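Home | Posts | Shed | Water | Land | About | Contact

Reading a rural listing: water and easements

The block at Fustcombe has been withdrawn from sale again. I inspected it in April and have had several emails asking why I didn't make an offer, so these are my notes. They apply to most acreage listings in the district.

The advertisement said "permanent water, two titles, sealed access". Each of those phrases can be checked before you spend anything on fuel.

Permanent water meant a dam. The dam was full when I saw it, but it sits downstream of a neighbour's much larger storage, and the catchment left over is small. There is also a bore. The driller's log gave the depth and the casing but no yield test, and the pump had been removed. I treat an untested bore as no bore and price the property accordingly. 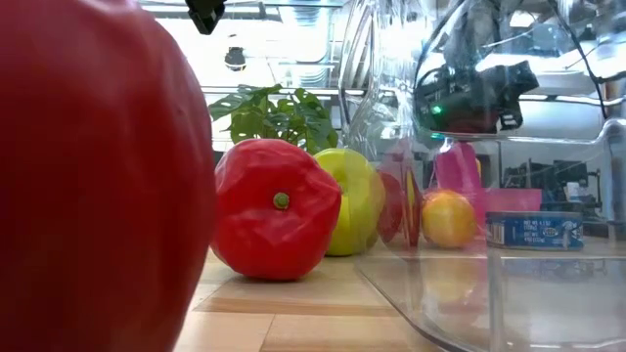

Two titles was correct, with a catch. The second title is a strip 7 metres wide, running along the back of the Cluston road reserve. It was created for a tramway that was never laid. It carries no building entitlement and can't be fenced without closing off the neighbour's gate. For valuation purposes it is a driveway that doesn't go anywhere.

Sealed access was the weakest claim. The council road is sealed to the cattle grid. From there it is 300 metres of gravel over the adjoining property, by right of carriageway. Read the instrument itself, not the summary on the plan. This one dates from before the subdivision and says nothing on who maintains the surface. Shahram Salehi, who did my conveyancing last time, pointed out that it also limits use to "the passage of stock and vehicles". Power and water lines are not mentioned. If you want to trench a cable along it, you need a new easement and the neighbour's signature. 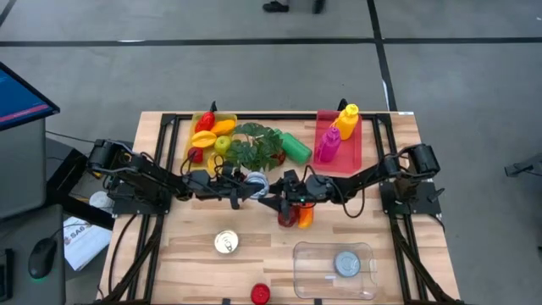

The house I have little to say about. Stumps on the southern side need replacing, the switchboard still has ceramic fuses, and the septic tank was not where the sketch put it. All of that can be costed. Legal access and water mostly can't, or not by the buyer alone.

My order of work is now:

1. Title search, including every dealing listed on it.
2. Copies of the easement instruments.
3. Zoning and minimum lot size.
4. Bore log and dam licence.
5. Inspection.

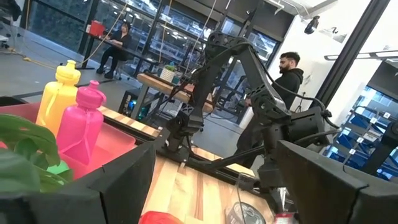
Steps 1 to 4 took me 3 evenings. I used to start with step 5, which is how I ended up under contract on the Arero Lane place with a flood overlay across the only house site. The cooling-off period covered me there, less the penalty.

I'll put the bore log template up once I've fixed the units column.

Comments

Shirley Oakley: We had the same wording on our carriageway. It took 2 years to get the neighbour to agree to a power easement, and we paid both sets of legal fees.

Tatu Shemweta: Is the dam licensed or does it come under the harvestable right? Makes a difference if you want to run irrigation off it.

Barnabás Hegyi: The tramway strip goes all the way to the creek on the old parish map. There might be a water frontage in it.

Neema Tanui: Please do post the template. Ours is in gallons per hour and I'm never sure which gallons.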